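How to Clear a Shared Work Table in 21 Minutes

Updated Dec 16, 2022

A table that several people use fills up fast. The method below is the one we use in the Vetden building, and it needs only a timer, a cloth and one empty box.

Step 1. Set the timer and take away anything that is plainly trash. Don't stop to read papers. If you aren't sure about a sheet, it goes in the box.

Step 2. Put everything else into groups by where it lives. Things that belong in another room go in the box too. Carry the box out once, at the end — walking back and forth is what eats the time.
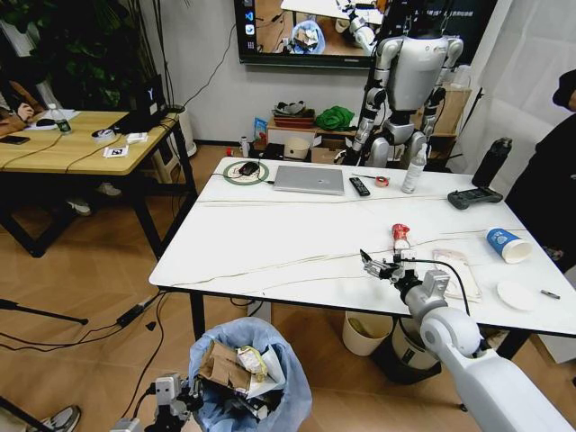 Step 3. Decide what may stay. Our rule is that an item stays only if someone uses it at that table most days. A laptop and a mouse pass easily. A roll of tape like the orange one on this table usually belongs in a drawer, and so does a remote control. Spray bottles go back under the sink.

Step 4. Wipe the surface from the far side toward you. Lift each item, wipe under it and put it back.

Step 5. Empty the bin before it reaches the rim and put in a new liner. Keep spare liners in the bottom of the bin.

Repeat weekly. A box left unclaimed for up to 39 days goes to the Pringle Street swap shelf. We started that rule in May and have kept it since.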